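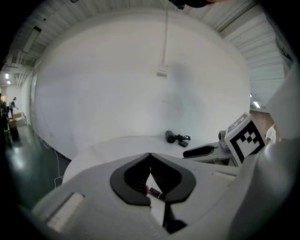
A hand-held gripper at the round table, with a second jaw fixture on the right.

About Conovus

Conovus is a small company that tests whether machines can do ordinary chores yet. We look at work people do at home and on the shop floor: picking up a cable, putting a part back where it belongs, folding a towel, wiping a counter. We write down what was tried and how it went, and we publish the results whether they are good or bad.

We started in Penry with one table and a list of 30 chores. The list came from asking people what they would hand over to a machine if they could. Most of the answers were dull, and we kept them that way. Today the list stands at 81 chores, split between household work and light shop work, and our main test floor is in Stokport.

What we do

Each chore is done first by a person using a hand-held gripper. That gives us a fair idea of whether two jaws are enough for the job at all. If a person can't do it with the gripper, we don't ask a robot to try. If a person can, the chore goes on to the machine trials, and every attempt is logged. The log now holds 3868 attempts.

We run trials for appliance makers, parts shops and a few care homes. We don't build robots and we don't sell them. Clients pay for the testing, and they get the same report we would put on our own site — they can't ask us to leave out the failures.

Where things stand

Can machines do chores yet? Some of them, slowly. Hard parts of a known shape, set down in a known spot, are mostly fine. Cables are still a problem. A cord changes shape each time you touch it, and a small connector at the end of it has to be held the right way around before it will go in anywhere. Cloth is worse. Of the chores on our list, 8 have passed every trial we set, and all of them are shop-floor jobs with hard parts. No household chore has done so.

We expect that to change, but we don't give dates.

The Broltby list

Our short list of cable and connector jobs is called the Broltby list, after the street where we rented our second room. It covers plugging in, unplugging, coiling, and moving a part with its cord still attached. Shops are welcome to use it for their own tests. We ask only that they say which version they used.

Visits

The Stokport floor is open to clients and school groups by arrangement. Please write to us first through the contact page and say which chores you are interested in.

Page last updated 2024-10-11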